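Telma Ocampo
Thread

Right. Several of you have asked what I think of keeping vegetables in little wooden drawers on the worktop. I've had one since January and I have doubts. Thread.

The claim, as I understand it: the fridge is too cold and too damp, plastic makes things sweat, and wood "breathes". So you buy a small wooden box with a drawer in it and your veg lives in there, happy, in the dark.

I've asked several sellers what "breathes" means. Roltura sent me a paragraph about forests. Vurkar said it was "well known". Kratochvíl, to their credit, said they make furniture and have no opinion on vegetables.

Wood does take up a bit of moisture, I'll give them that. So does a tea towel. I haven't seen anyone charging 40 quid for a tea towel with a handle on it.

The box I bought was a Zisto. It's fine as a box. The drawer runs smoothly enough, a bit stiff in damp weather, and the handle hasn't come off. If they'd sold it to me as a box I'd have no complaint.

But the leaflet has a chart. Onions, garlic, potatoes, squash, all reasonable, you can keep those in any dark cupboard and my gran did. Then at the bottom, sweetcorn. "Up to 9 days of just-picked sweetness."

Corn is about the worst thing they could have chosen. The sugar starts turning to starch once it's off the plant and warmth makes it go quicker. That's why people who grow it make such a fuss about having the pan on before they go out to pick.

So of course I tried it. Two cobs from the same bag from the same shop, one in the drawer, one in the fridge in its husk. I gave it three days because I wasn't going to waste good corn on the full nine.

The fridge one tasted like shop corn. The drawer one tasted like chewing a candle. The kernels had started to dimple as well. My other half did the tasting blind and got there in one bite.

Before anyone says it: yes, two cobs, one kitchen, not a study. I'd love to see theirs though. I asked. I was sent the forest paragraph again, by a different person.

Somebody in the replies says I should have left the husk on in the drawer. Maybe. The leaflet shows it husked, in every picture, because yellow looks nice against wood. I followed the leaflet.

Somebody else says theirs has kept garlic for months. I believe you. Mine has too. So has the bowl next to it, which was free with something.

Next thing that bothers me, and it's a small one. Why is the outside always finished and the inside always left bare? I've looked at a lot of these now and it's nearly always dark and handsome on the front, pale raw wood in the drawer.

The seller's answer is that bare wood is the breathing part. My guess is that bare wood is the cheaper part. Both could be true, I suppose – but only one of them gets printed on the tag.

And bare wood stains. Put a cut beetroot in there by mistake and you will be looking at that beetroot until you die. Ask me how I know. Damp sand, lemon, bicarb, sunshine, all tried, all useless. It went from purple to brown and there it has stayed.

You also can't wash it properly. The advice is to wipe with a barely damp cloth and leave the drawer out to air. Fine, but something went soft at the back of mine in the summer and I wanted hot water and soap, not a cloth.

Then there's shape. These drawers are long and shallow, so one cob goes in nicely if you lay it lengthwise, and that's your drawer more or less spoken for. Where's the rest of the shopping meant to go? I don't know any household that buys one vegetable.

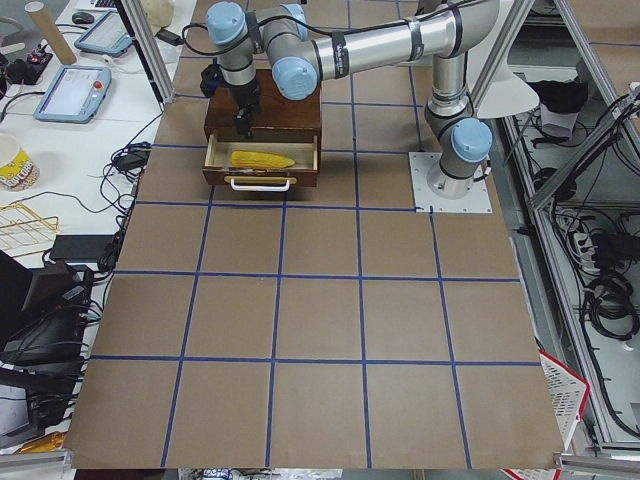

One cob, one drawer. Lovely handle.

I mean look at it, it is a good-looking thing. Dark reddish-brown box, pale insides, white handle, bright yellow corn. I completely see why people buy them. It just isn't an argument about freshness.

And the white handle does more of the work than you'd think. Swap it for a brown knob and it's the thing your uncle kept fuses in.

What I'd put in one instead, having lived with it: garlic, shallots, a few small potatoes if you eat them quickly. Or give up on food and use it for string, matches, birthday candles, the good scissors. Mine is mostly teabags now.

Not potatoes AND onions together, by the way, whatever the chart says. I'm sceptical about a lot of kitchen advice but I've had enough sprouted spuds to go along with that one.

Corn goes in the fridge, husk on, eaten tonight or tomorrow. If you can't manage that, cut it off the cob and freeze it. I've had bags at the back of the freezer far longer than I should admit and they were still better than the drawer one.

Someone has just told me there's a 1,000-review average on the Zisto page and nearly all of it is five stars. I've read a fair few. Most of them are from people who'd had it since that morning. Come back in 18 months and tell me about the beetroot.

Happy to be shown I'm wrong, but I'd want to see the corn.

More from this author
Do bananas really need their own hook?
The salt pig: a damp disappointment
Bread bins, tin against wood
Why I stopped decanting pasta

We use cookies to remember your settings. By carrying on you agree to this.

Last updated November 18, 2020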